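Wrist camera placement, part two: the simulated kitchen

I spent most of August on a question I had been putting off, namely how much the wrist camera mount matters when the policy only gets RGB. The hardware version of this test eats a lot of time in re-calibration, so I ran it in simulation with the Dravel parallel gripper and the stock kitchen from Lunisine. Controller is Sqalli in position mode with default gains. Everything else is the same as in the last post.

Two mounts were compared. Mount A is high on the wrist with a long view past the fingers. Mount B is the Futitz bracket geometry, closer in and pitched toward the fingertips. I ran 166 episodes in total, split evenly. The task is always to reach a handle, close on it and pull.

One thing I had to fix first: the camera frame rolls with the wrist, so the room is rarely level in the image. My old preprocessing assumed an upright horizon and rotated everything back using the joint state. That cost resolution in the corners and added lag. I dropped it and trained on the raw view. The tilt turned out to be harmless.

Lighting is the other variable. With the wrist turned away from the appliance, large dark surfaces take over the view and there is little texture to work with. The fingers become the brightest nearby thing, and feature matching likes to lock onto them. A static finger mask took care of most of it.

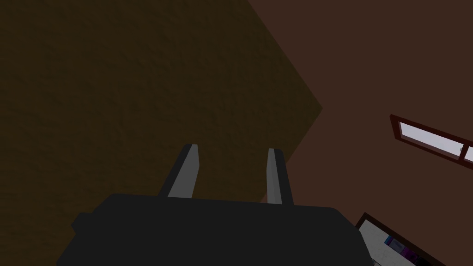
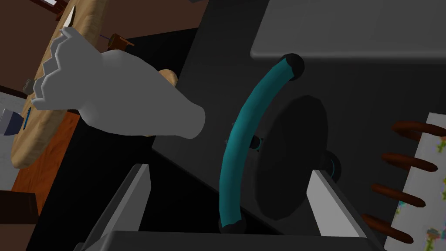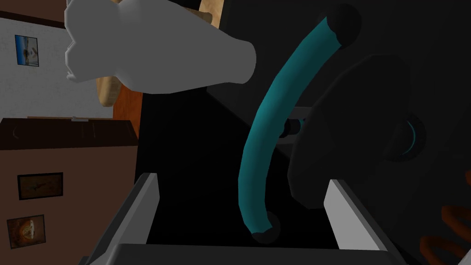
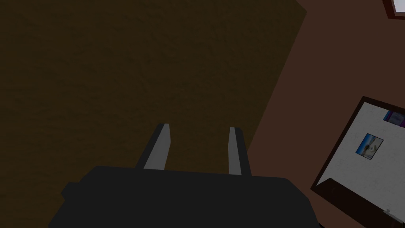
Wrist and workspace views from the simulated kitchen. The teal handle is in the second and third; the gripper is open and empty in the first and last.

Results, short version. Mount B did better on the final approach and worse on everything before it. Once the handle is between the fingers in the image, alignment error is easy to read off and the controller has little left to do. Before that point, B often has no handle in view at all, and the policy wanders until it finds one. Mount A finds the handle sooner but then loses the lower end behind the gripper body.

Failures in A were mostly closes that came too early, with the fingers shutting in front of the handle. In B they were mostly timeouts. I set the timeout at 10 seconds and did not tune it, so B may be getting a worse score than it deserves.

I also tried feeding both views at once. Inference slowed down enough that I had to lower the control rate, and the comparison stopped being fair, so those runs are not in the totals.

Next step is mount A with a shorter standoff - the bracket file is drawn but I have not checked it for collisions at the wrist limits. The gripper collision mesh in the current Dravel model is also fatter than the visual mesh near the finger base, which needs sorting out before I trust any contact numbers.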